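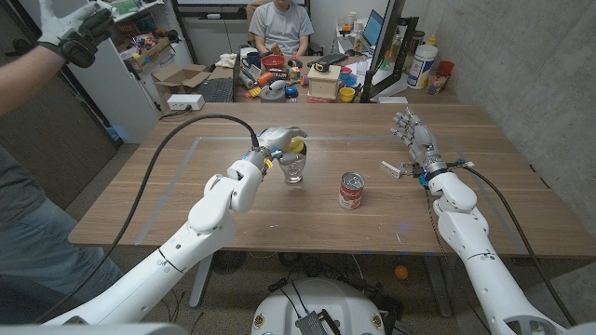

Protokoll der Mitgliederversammlung der Gartengemeinschaft Mernau, September. Beginn 19 Uhr im Vereinsraum, Ende kurz vor halb zehn. Anwesend sind 35 stimmberechtigte Mitglieder, die Beschlussfähigkeit ist damit gegeben. Die Einladung ging fristgerecht zu, Einwände gegen die Tagesordnung werden nicht erhoben. Der Vorstand weist vorab auf die Getränkekasse hin: Auf einem Holztisch wie dem abgebildeten darf ein Trinkglas stehen bleiben, solange daraus getrunken wird, danach gehört es gespült in den Schrank. Das Protokoll der letzten Versammlung wird ohne Änderung genehmigt.

Kategorie: Verein > Protokolle und Beschlüsse

TOP 1: Bericht des Vorstands

Seit der letzten Versammlung haben vier Parzellen den Pächter gewechselt. Die Wertermittlungen sind abgeschlossen, die Unterlagen liegen beim Vorstand. Auf der Warteliste stehen derzeit neun Bewerbungen. Zwei Parzellen am Nordweg wurden wegen zu hoher Hecken angeschrieben. Eine ist inzwischen geschnitten, bei der anderen läuft die Frist noch bis Monatsende.

TOP 2: Kassenbericht

Der Kontostand beträgt 2962 Euro. Offen ist noch die Abschlagsrechnung für Wasser. Die Kassenprüfung hat stattgefunden, Belege und Buchungen stimmen überein. Bemängelt wurde, dass zwei Quittungen für Schrauben und Farbe ohne Verwendungszweck eingereicht wurden. Der Zweck ist nachgetragen. Nachfrage aus der Versammlung, ob die Pacht im kommenden Jahr steigt: Dem Vorstand liegt dazu nichts vor.

TOP 3: Wasserleitung

Die Hauptleitung zwischen Tor und Kompostplatz verliert weiterhin Wasser. Die Firma Nandeo hat das Teilstück angesehen und empfiehlt den Austausch, ein Flicken an der bisherigen Stelle hält sie für nicht sinnvoll. Ein schriftliches Angebot steht aus. Aus der Versammlung kommt der Vorschlag, den Graben in Gemeinschaftsarbeit auszuheben. Dagegen wird eingewandt, dass unter dem Weg auch das Stromkabel liegt und der Plan dazu ungenau ist.

Beschluss: Der Vorstand holt das Angebot von Nandeo einmal mit und einmal ohne Erdarbeiten ein. Über die Vergabe wird in einer gesonderten Versammlung entschieden. Einstimmig angenommen.

Das Wasser wird Ende Oktober abgestellt. Die Uhren auf den Parzellen sind vorher abzulesen, die Stände in den Kasten am Tor zu werfen. Wer nicht abliest, wird nach dem Vorjahresverbrauch abgerechnet.

TOP 4: Dach des Geräteschuppens

Für die neue Schalung hat Juswood zwei Varianten angeboten, Lärche und Fichte. Die Lärche ist teurer. Nach längerer Aussprache wird über beide Varianten abgestimmt.

Beschluss: Es wird Lärche bestellt. 22 Stimmen dafür, 9 dagegen, 4 Enthaltungen.

Die Dachrinne bleibt, wie sie ist. Der Rasenmäher und die Schubkarren kommen für die Dauer der Arbeiten unter das Vordach am Vereinsraum. Der Häcksler kann in dieser Zeit nicht ausgeliehen werden.

TOP 5: Gemeinschaftsarbeit

Im Herbst sind der Graben am Südzaun zu räumen und das Laub auf dem Parkplatz zusammenzufahren. Die Listen hängen am Vereinsraum aus. Arbeitshandschuhe sind mitzubringen. Stunden, die bis zum Jahresende nicht geleistet sind, werden wie bisher in Rechnung gestellt.

TOP 6: Verschiedenes

Die Baumschule Bedoya nimmt wieder Sammelbestellungen für Obstgehölze entgegen. Bestellzettel liegen im Vereinsraum aus, bezahlt wird bei Abholung.

Gewünscht wird ein zweiter Schlüssel für das hintere Tor. Der Vorstand klärt, ob das Schloss noch nachgemacht werden kann.

Mehrere Mitglieder beschweren sich über Autos auf dem Hauptweg. Das Befahren ist nur zum Be- und Entladen erlaubt, das Schild wird erneuert.

Der Antrag auf Bienenhaltung auf der freien Fläche am Kompostplatz wird vertagt, die Unterlagen sind unvollständig.

Für die Richtigkeit: die Schriftführung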